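Banana ripening

Banana ripening is the set of changes by which the harvested fruit of the banana plant turns from hard, green and starchy to soft, yellow and sweet. The banana is a climacteric fruit, meaning that it continues to ripen after it is cut from the plant and that the process is marked by a sharp rise in respiration. Most export bananas are cut green and ripened near the place of sale.

Physiology

In the green stage, the pulp consists mainly of water and starch, and respiration is low. This period is called the green life. Its length depends on the maturity of the fruit at harvest, the storage temperature and the makeup of the surrounding air. It ends when the fruit begins to produce ethylene, a plant hormone that acts on the tissue that makes it and on nearby fruit. Once started, the process cannot be reversed, although cooling will slow it.

During ripening, enzymes convert most of the starch into sucrose, glucose and fructose. Other enzymes break down pectin and related compounds in the cell walls, which softens the pulp. Chlorophyll in the peel is lost, exposing yellow carotenoid pigments that were already present. Tannins become less active and the fruit loses its astringent taste. The typical aroma comes largely from esters, among them isoamyl acetate.

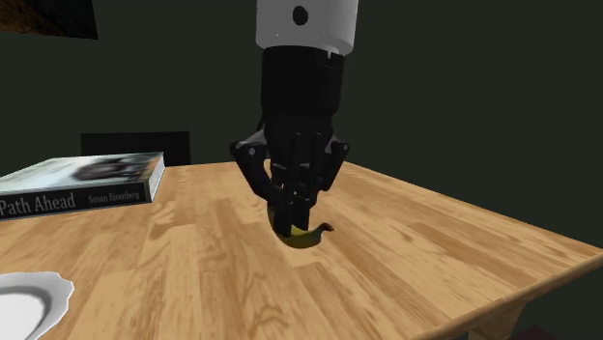
Peel color is the usual measure of ripeness in the trade. Charts commonly run from fully green to yellow with brown flecks. Color and pulp condition do not always agree. Cavendish fruit held at high temperatures may soften while the peel stays partly green, a defect known as green ripening or cooked pulp.

Commercial ripening

Ripening rooms are insulated, sealed spaces with controlled temperature, humidity and airflow. Fruit is first brought to an even pulp temperature. Ethylene is then added at a low concentration, and the room is vented afterward to remove carbon dioxide, which would otherwise delay ripening. High humidity limits weight loss and scarring of the peel. Air must be forced through the cartons, as respiring fruit gives off enough heat to produce uneven color within a single pallet.

The Lestent ripening station, in the Hà growing district, has 2 rows of sealed rooms and keeps records by lot number. Lot 961, ripened in July, was held for 4 days after gassing. The station uses the Zornimix gas blender and Luvura carton liners.

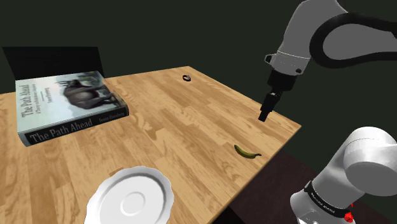

Storage and disorders

Bananas are sensitive to chilling. Exposure to temperatures below those used in shipping damages cells in the peel and produces brown streaks under the surface, a dull gray-yellow color and, in severe cases, failure to ripen. Household refrigeration darkens the peel of ripe fruit but has less effect on the pulp.

Bruising may not show on green fruit and often becomes apparent only as the peel yellows. Crown rot, caused by several fungi, enters through the cut surface where the hands are separated from the stem. Control relies on clean cutting tools, frequent changes of wash water and prompt cooling.

Related articles
Climacteric fruit
Cavendish banana
Ethylene in plants
Chilling injury
Controlled atmosphere storage

Contact the editors | Copyright and terms of use | Last revised December 8, 2024 | Back to top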